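The sourdough baker who stopped chasing big holes

She picks up on the fourth ring, still kneading something. You can hear it. Skonder, the bakery she opened in a former shoe shop, sells out most mornings by 10, and she has maybe 15 minutes before the rye needs her.

"I was making pretty bread," she says. "Huge holes. Then a regular told me the butter fell through onto her lap. Fair point."

So the house loaf changed. Lower water, longer rest, more whole wheat. Sales dipped for a month, then came back. 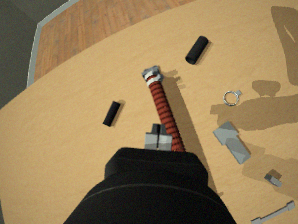

Flour, and where it comes from

Most of it is from Szulc, a small mill up the valley. She orders some 400 pounds at a time and stores it in the back, away from the ovens. The first batch was a mess — too coarse, drank up water like crazy. "I called them pretty annoyed. They asked how long I was resting the dough. Not long enough, obviously."

She still tests every new delivery with one plain loaf before she trusts it.
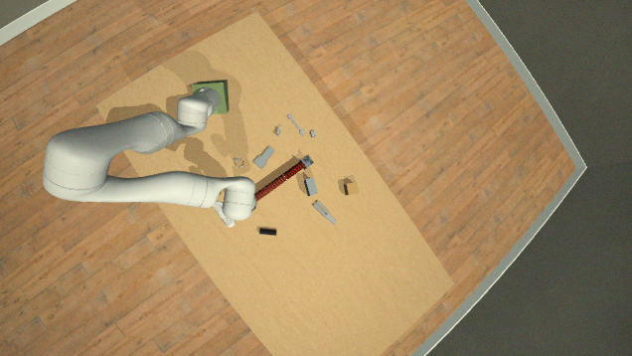
The plain loaf tells her how sour the week is going to be, she says, and whether to pull the starter out of the fridge early. No thermometer for that part. She smells it. Her starter is called Alum, after a typo on an old label, and it gets fed 3 times a day in summer.

Would she ever sell it? "People ask. I give it away in jam jars. Most of them kill it by Febuary and come back for more." 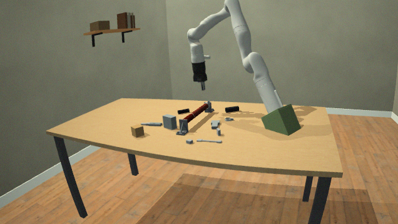
What's next

No second shop. She was offered a corner space and said no the same afternoon. A night class, maybe, if the oven guy ever calls back. And a seeded rye she's been fighting with since spring — the middle stays gummy, she wont sell it like that.

Then a timer goes off and she has to run.

Recent stories
- Why your pie crust shrinks
- Five soups for a cold week
- A cheese counter worth the drive

This site uses cookies. By continuing to browse you accept our cookie policy.

© Sernosent | Contact | Back to top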